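Freestanding bath

A freestanding bath (also freestanding tub, or just "a freestander" in the trade) is a bath that stands on the floor by itself, not boxed in and not fixed along a wall. All sides finished, all sides on show. Oldest kind of bath there is, really – the built-in one is the newcomer.

Contents of this article: history, shapes, materials, taps and waste, floors, fitting, cleaning, arguments for and against. Bit on the Skikholm baths near the end, still needs work.

History

Before piped water every bath was freestanding, as there was nothing to attach it to. Tin or copper, carried in, filled from a kettle or a copper, carried out again. Wooden tubs too, coopered like barrels, lined with a cloth so you didn't get splinters. Hip baths, slipper baths, sitz baths – most are names for how much of you got wet.

Cast iron came in during the nineteenth century. Iron on its own rusts so it was enamelled inside, early enamel being patchy stuff that chipped if you looked at it. Feet were added to lift it off the floor, partly for the pipes, partly so somebody could mop under. The ball and claw foot is the famous one. Plenty of plainer feet about though, and a lot of what gets sold as "Victorian feet" is nothing of the sort.

Then the panel. Between the wars people wanted bathrooms that were easy to wipe down, and a bath against the wall with a panel along the side did away with the dusty gap. Feet went out of fashion fast. Old baths ended up in fields as cattle troughs, where quite a few were later rescued, shot blasted and sold for silly money.

The come-back began with salvage yards, then hotels, then everyone. Modern ones mostly have no feet at all and sit straight on the floor.

Shapes

Roll top. The rim curls over outwards. Comfortable to lean on, useless for putting soap on.

Slipper. One end raised, for lying back. Double slipper has both ends raised, plug in the middle.

Bateau or boat. Both ends up, sides dip, usualy on a plinth. French in origin or at least sold that way.

Oval, one-piece. The common modern shape. Skirt runs down to the floor with no break.

Rectangular. Straight sides, square or slightly softened corners. More room inside for the same footprint, and easier to line up with tiles. Shows it badly if the walls are out of true. Builders tend to like them, designers go back and forth.

Round and deep. Borrowed from Japanese soaking tubs. You sit, you don't lie. Uses a great deal of water.

Back-to-wall. Not truly freestanding – three finished sides and one flat one. Sold under the same heading anyway and the argument about whether it counts goes on in the comments below, please keep it there.

Materials

Acrylic first, as it's what most people buy. A sheet is heated, sucked over a mould, stiffened behind with resin and glass fibre. Light. Warm to touch. Scratches, but scratches can be polished out. Cheap ones flex underfoot and creak. Double-skinned ones have an inner and outer shell with air between, which helps hold the heat a bit.

Cast iron. Very heavy, cold at first, then stays warm for ages. Enamel lasts decades if nobody drops a spanner in it. Get the floor looked at before ordering, especially upstairs.

Pressed steel, enamelled. Lighter than iron, rings like a bell when the water hits. Sound pads underneath help.

Stone resin. Crushed stone in a binder, cast in one go. Heavy, solid, matt or gloss. Chips can be filled. Some yellow with age, the makers don't shout about it.

Copper. Lovely, expensive, goes dark. Either you polish it every week or you call it patina. Tin or nickel lining inside some of them.

Wood. Still made by a few boatbuilders. Needs using – left dry for a month, the joints can open.

Real stone, carved out of a block. Mostly for hotels and people with concrete floors.
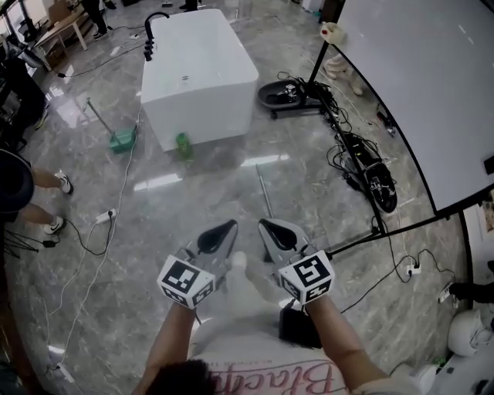
Weight catches people out more than anything. It is the bath, plus the water, plus whoever's in it, all on a small patch of floor. A panelled bath spreads the load through a frame and gets some help from the wall. A freestanding one doesn't. On a concrete ground floor no worry at all. On old joists, ask somebody who knows, and ask before the bath is in the hall with the delivery driver tapping his foot.

Taps and waste

Three usual ways to fill one.

Deck mounted – taps go through the rim, if the rim's wide enough and drilled. Many modern rims are too thin.

Wall mounted – spout comes out of the wall over the bath. Neat. Bath has to be near the wall then, so some of the point is lost. Spout must reach past the rim, measure it twice.

Floor standing – a tall pipe or pair of pipes coming up beside the bath with the spout bent over the edge. Looks good, costs most. The pipes need to be placed before the floor is finished and there's no shifting them afterwards. A wobbly one is nearly always down to a poor fixing under the tiles.

Waste goes down through the floor or, with footed baths, along under the bath to the wall. Shallow trap needed in most cases. On a solid floor that means chasing a channel out. Leave an access point if there's any way of doing so. Many fitters don't and then somebody has to lift the whole bath out for the sake of a blocked trap. Overflow: some baths have it built in, some have a slot, some very thin ones have none and rely on a plug that won't fully seal.

Floors

Tile is the usual choice. Stone tile too, marble included, though polished marble is slippy when wet and marks with anything acid – vinegar, lemon, some bathroom sprays. Honed marble grips better and hides the marks. Seal it, then seal it again when water stops beading.

Boards are fine if they're sealed and people are tidy. Carpet had its day. Vinyl can dent under narrow feet, put a hard pad under each.

Level matters. A one-piece bath on an uneven floor rocks, or doesn't drain. Small wedges then a bead of silicone right round, white or clear. Footed ones have adjustable feet, in theory.

Underfloor heating: keep the cable or pipe out from under the bath. Trapped heat does the cable no good.

Space

Enough all round to get a mop in, or else hard against the wall with the joint sealed. The inbetween gap is the worst of both. Things fall down it and stay there. Trade advice varies wildly on how much to leave, so it's been taken out of this article until somebody has a proper source.

Doorways and stairs. Measure them. The bath comes in one piece.

Cleaning

Soft cloth, washing up liquid, rinse, dry. That covers nearly everything. No cream cleaner on acrylic, no bleach left standing on enamel, nothing acid on copper unless you want it bright pink. Limescale around the waste comes off acrylic with weak vinegar, but mind the floor if it's marble (see above).

Outside needs doing as well. People forget. Drips run down the skirt and leave tracks, and hair gathers at the base.

For and against

For: looks. Room to lean on either side. Easy to get at all round for bathing kids, or for a carer. Can go under a window or in the middle of a big room. Some can be taken with you when you move.

Against: cost, weight, nowhere to put the shampoo (hence bath racks, stools, little tables). Showering over one is a nuisance, needs a curtain on a ring and the curtain sticks to you. Higher sides on many, so harder to climb into with bad knees. Grab rails have nothing to fix to. Water cools faster than in a panelled bath with lagging behind it, iron and stone resin excepted, depending who you ask.

The Skikholm baths

Skikholm was a small maker of enamelled iron baths, Vandbridge works, best known for a squared-off model called the Hawthorne. Unusual for its date in having straight sides when the rest of the trade was all curves. The works had 30 men at its height. A price list that survives has the Hawthorne as pattern 159, in white only, feet extra. Total output is given as 3,000 baths in Isabelle Gosselin's notes on the works, all patterns together.

Gosselin puts the closure down to the panel bath. Audrey-Anne Cormier, in a later piece, says it was the price of iron and that the firm had been losing money on every Hawthorne sold. Could be both. The moulds were sold to Cosero, who never seem to have used them, and where they went after that isn't known.

Identifying one: name cast underneath, not on the side. Small raised lip at the waste end. Feet plain, square section, bolted and not slotted. If it's claw footed either the feet are replacments or it's not a Skikholm. Re-enamelled ones often have the lip filled in.

Section on the earlier slipper pattern to follow.

Related articles

Bath (washing)
Bateau bath
Enamel, vitreous
Hip bath
Mixer tap
Overflow (plumbing)
Roll top
Salvage yard
Trap (plumbing)

Comments (5)

tapwasher
Back to wall is NOT freestanding. It's in the name.

M. in the annexe
It is if you pull it out from the wall :)

leadflash
Good article but the bit on steel is unfair, ours has been in for years and no ringing at all with the pads on. Would also add that you should fill the bath and let it sit before you do the silicone, otherwise the bead can split the first time it's used.

Oldpipes
Got what I think is a Hawthorne in the garden with mint in it. Name underneath like you say but I can't get it over far enough to read past the K. Square feet, two missing. Does anyone know where to get spare ones made?

tapwasher
Any small foundry will cast them if you take one of the good ones along as a pattern. Ask in March, they're quieter.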